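Project report, robotics club summer build, 13 August 2023

Right, so this is my write-up of the PC repair project, which Paweena and I have been calling Pillen (the name was on an old mug in the lab and it stuck). I'm Sunee Chareonsuk, I did most of the arm programming and about half of the swearing. Paweena Tanasarn did the fixture and the CAD and also kept the log book, so if a detail in here sounds suspiciously exact, it came from her.

## What we were trying to do

The task for the Grarnstead club this year was to get an arm to do one useful job on a real computer. Other teams went for plugging in a cable or pressing a power button. We picked memory modules: take a stick out of a holder on the bench, carry it over to an opened tower and seat it in the motherboard. It sounded simple! You can do it by hand in a few seconds without even looking properly.

We had 3 weeks of lab access and a tower that the Flavden repair shop was going to scrap anyway. Paweena wiped the dust out of it and checked it still booted, so we'd have a fair test at the end.

## The fixture

My first plan was to just put the stick down on the bench and have the arm pick it up. Terrible idea. The bench top is all aluminium slats, and a thin board lying flat on that gives the gripper nothing to hold, and it was never at the same angle twice. So Paweena printed a plate with slots in it that keep a stick upright, plus a tall post that we touch off against to find out where the plate is. Version one warped at a corner and rocked whenever you breathed near it. She slowed the print down and made the base thicker, and version 2 has been fine ever since.

The tower goes on its side next to the plate with the panel off. We tried it standing up for a day and the arm had to reach round in a really awkward way, with the elbow nearly folded up on itself, so that went in the bin.
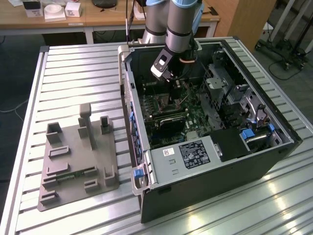 *Fig. 1. The gripper above the motherboard, with the fixture plate on the left.*

## Getting it to move

I taught the positions by hand first: one above the slot on the plate, one above the case, one just over the memory socket. Then I wrote the moves in between. The biggest worry was the case walls, because the arm has to come in from above and there's metal pretty much everywhere you don't want it. I ended up with a "safe height" that it always goes back to before it travels sideways. Slow, but we stopped hitting things (sorry about the drive cage, Paweena).

Pushing the stick home was much harder than picking it up. Too gentle and it sits there looking seated when it isn't, too hard and the whole board bends, which made me feel a bit sick to watch. Lundgren's old notes from the club folder suggested pressing one end and then the other, the way you would with your thumbs, and that helped loads.

## How it went

We did 27 full runs with the final program and 18 of them ended with the stick properly clicked in. Most of the bad ones were the stick tilting in the fingers on the way over. Two were me forgetting to open the socket latches beforehand, and Paweena insists they count.

## Still to do

- softer finger pads, so the stick can't swivel
- get the arm to open the latches itself
- tidy up my code before anyone else has to read it

We've asked to keep the bench until September. Paweena has already started drawing the new finger pads, and I've got the latch positions to measure.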